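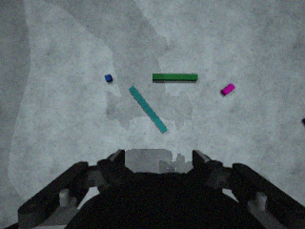 *Gray tabletop with several objects on it*

**Motaung Street Community Garden, spring planning meeting, 4 Mar 2002**

Present: Dineo Cele (chair), Danica Stoyanova, Nobuhle Chauke, Pieter Nkuna, Lindiwe Mthembu (minutes)

**1. Last meeting**

Minutes from October read and approved. Pieter's name was left off the list for the leaf pickup and has been added, with apologies and thanks. He hauled most of it!

**2. Seed order**

Danica passed around the Briner catalog with her picks marked. We are getting the long purple beans again, two kinds of lettuce, and a winter squash called Dendberg that none of us has grown. Danica tasted one at her sister's and talked about it for quite a while. By the end everyone wanted a hill of it, so we doubled the squash line. Nobuhle asked for more dill and got it.

The order comes to 11 packets over last year. Agreed to pay for it out of the plant sale money. Danica to mail the form this week.

**3. Plots**

All the plots from last year are taken again except 4, by the back gate. It gets shade until late morning, but Dineo thinks it would be great for greens and peas. There are three families on the waiting list and Lindiwe will call the first one tonight. 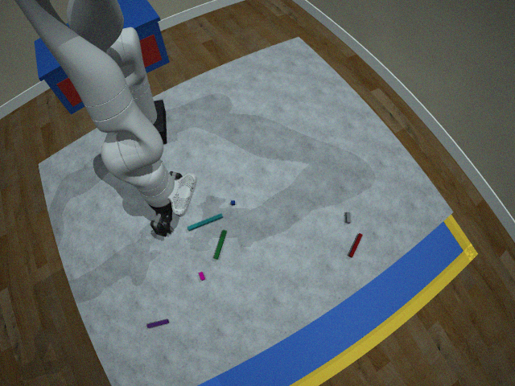
Nobuhle would also like the strip along the fence opened up for kids. She has sunflowers and cherry tomatoes in mind, and a path wide enough for small wheelbarrows. Everybody loved this. Pieter offered to pull the old wire out before the ground gets soft. Approved, all in favor.

**4. Water**

The meter read 1744 when it was shut off for the winter. Pieter will turn the water on once the nights warm up and walk the line for leaks. The split hose by the compost needs replacing. He wants to try soaker hose on two beds this year — his own and Danica's — and let us know in the summer how the beans did.

**5. Compost**

The far bin is ready and it is beautiful stuff, dark and crumbly all the way down. One bucket per plot to start, then help yourself to what's left. Please keep corn cobs out of the new bin unless you chop them. Dineo will repaint the sign, as the old one can't be read anymore.

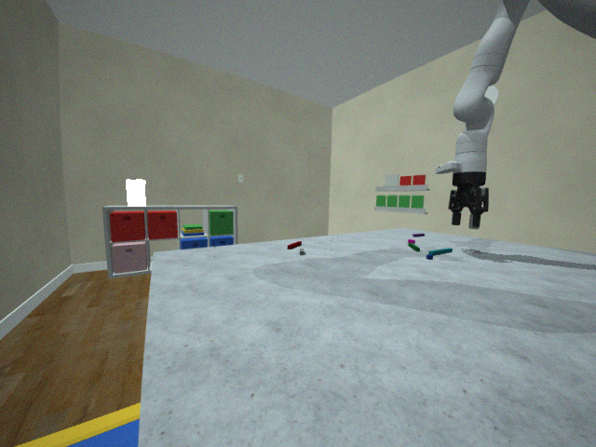

**6. Plant sale**

Last year's sale brought in $800, our best ever, and the tomatoes were gone before lunch. Nobuhle will start more of the Vestodov paste tomato from saved seed, and Lindiwe has room under her lights for peppers. Bring clean pots to the shed. Date to be set next time, once we know about the church lot.

**7. Other**

- Shed key: Danica has the spare.
- Lindiwe has extra raspberry canes, free to anyone who will dig them.
- Pieter saw the first crocuses by the gate on Saturday.

Next meeting: first Monday of next month, same time. Dineo is bringing rhubarb cake from the freezer.

*L.M.*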